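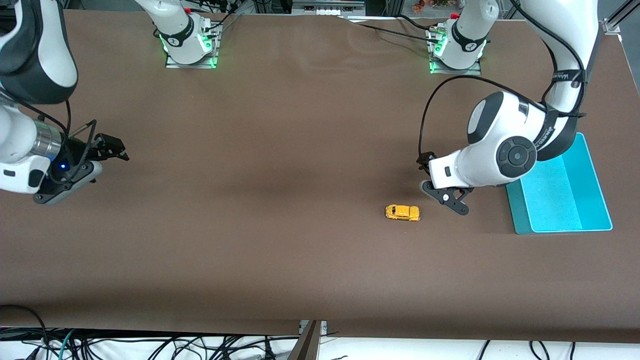
February, second week with the Korkarix kit on loan. I write this entry mainly for the colleagues who must help decide if we keep it, and a little for myself, so I don't repeat the same mistakes next time. The kit is sold as a two-arm package: the software, a small controller box, the finger set and one year of support. The arms are our own. For the tests we stay with the simplest job in the Korkarix task book, moving the yellow toy car into the blue tray. The tray is near the right edge of the table, so the left arm has a short way to go and the right arm can wait on its own side with open fingers.

**Setting up**

The manual promises that a trained person is ready in 30 minutes. I needed the whole morning, but part of this was my own fault because I had the old network settings still in the controller. The calibration itself is pleasant. You bring each arm by hand to 6 positions, press confirm, and the program tells you if it is satisfied. On the left arm it was satisfied at the first try. On the right arm it refused position 4 three times without saying why. I found the answer in the Korkarix forum: the elbow must be above the shoulder at this position, and the drawing in the manual shows it below. I have corrected our printed copy with a pencil.

**Naming of the arms**

Please be careful here. Left and right in the software mean the left and right of the robot, and when you stand at the near side of the table everything is the other way round. I started the wrong arm two times. Nothing was damaged, but I didn't like it. In the settings page one can give the arms other names, and I propose we do this if the kit stays.

**The runs**

I made 200 runs with the car and the tray, in blocks, with a pause between the blocks to save the logs. The car was put back by hand every time, not always at the same angle. This was on purpose.

- Approach from above: good. The fingers come down slowly enough that you can stop in time.
- Grip on the long side of the car: good with the force set to low. With medium force the car sometimes jumps out, the roof is round and gives no hold.
- Grip over the front and back: poor. I would forbid it in the task file.
- Release in the tray: good, but the default height is too high and the car falls instead of being put down. I changed the value and saved it as our own profile.

Run 347 in the log is not an error. The counter doesn't begin again at zero when a new project is opened, and my trials from last week are included. I asked support if it can be reset and the answer is no, not in this version.

The table cover makes small folds when something is pressed on it. There are some faint ones towards the middle now. The height check of the kit seems not to be disturbed by them, but I would still pull the cover flat before a block.

**Cables**

The kit asks for one more cable along each arm, and the clips in the box are too small for it together with the cable that we have already. On the left arm I left a wide loop down to the wrist. It moves freely, and in the runs it did not catch on anything, but it hangs over the work area and I am not happy with it. Allum sells a softer sleeve which could hold both. I have asked for the price. The cables at the near side of the table should also get some order before visitors come.

**Compared with the Jistumus offer**

Jistumus is cheaper to buy, but the support is paid by the hour and the finger set is extra. Their task editor is nicer, I must say. The Korkarix editor looks old and the undo button works only one step back. On the other side, Korkarix answered my two messages on the same day, and Jistumus has not yet answered the one I sent them before the loan began. For the Palacios project we need somebody who answers.

**My opinion for now**

I would keep the kit if they agree to send larger clips and the corrected drawing. I would not pay for the extra training day, the manual is enough when one knows about position 4.

**Still to do**

- Same runs with the tray on the other side, using the right arm
- Hand-over from one arm to the other (chapter 6, I have only read it)
- Copy the logs to the shared folder, the profile file also
- Ask until which day exactly the loan is valid

The force is left on low. Please don't change it before I have done the right arm.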